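Up at Ulteswood for the second game, bit of a write up

Quick one before tea because I said I'd do these after every home game and I've already missed one. No scorebook in front of me, so if the innings are wrong, sorry, tell me and I'll fix it.

Right. Lost by 2. Again.

Hotari came up with a full squad and a proper coach in a matching jacket, which we don't have, we have a thermos. They batted first by agreement because our starter was stuck behind a tractor on the hill road. He turned up with his boots undone, threw maybe a dozen to warm up and then walked the first man on four pitches. Thought, here we go. But he settled. Got a ground ball to short, double play, then a fly out to left that the wind held up nicely. Cheers all round.

Bottom of the first we got two on and nobody out and did nothing with it. That's the story of the season so far. Runners on, big swing, pop up, sit down. I was on second for all of it getting cold.

Third inning was the bad one. Two bleeders through the right side, a passed ball, then their catcher hit one that I still think was foul. I was nowhere near it and I still think it was foul. Chalk line had mostly gone by then, mind. Umpire said fair, three runs in, arm went up, end of conversation. Our bench had views.

We got one back in the fourth on a bunt. A bunt! Sangkhawat laid it down the third base line so softly that the fielder just watched it and waited for it to roll out, and it stopped dead on the grass. Best thing I've seen all year. He can't hit a curveball to save his life but he can do that, and I'd bat him second every week if it was up to me. It isn't up to me.

Fifth and sixth, not much. Their second pitcher was slower than the first and somehow harder to hit, I went down swinging on something that I had already started running on. Not my finest. Fielded allright though, one diving stop to my left, skinned elbow, out at first by a step.

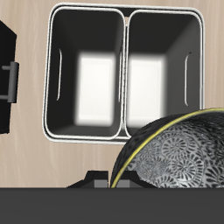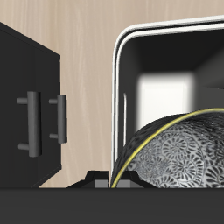 Jacqueline Vidal told me in the car park that we lose these games on the bases and not at the plate, and that she'd counted three times when a runner on second should have gone on contact and stood there admiring it instead. One of those was me. She also reckons we take far too many first pitches, that every team in the league knows it by now, and that their lot were just lobbing strike one down the middle and starting every at bat ahead.

Can't really argue. I've been told to take the first pitch since I was a kid and I've never asked why. Going to try swinging at a few in training and see what happens.

Seventh, last inning for us, down two with one out. Single. Stolen base, slid in under the tag with his cap off. Then a long fly ball to centre that looked gone off the bat, everybody up off the bench, and their centre fielder went back and back and took it over his shoulder against the rope. Fair play, great catch. Runner tagged and got to third. Next man struck out looking. On a curveball, so you can guess who.

Other bits. The outfield is in much better nick than last month, no more of that dip in right where you turn your ankle. Pitch fund stands at 1,381 now, mostly from the raffle, so we can get the mound redone over winter if the quote doesn't go up. The crowd was better than I expected, dogs included. The Tivance tournament is in September and we need to confirm numbers, entry is 228 per team, so please please reply to the email even if its a no. I can't put a side in on maybes.

Also somebody has gone home with my glove. Brown, left hand, my initials inside the wrist strap. I've got yours I think and it's far too small.

Training as normal, 7pm, bring a dark top and a light one.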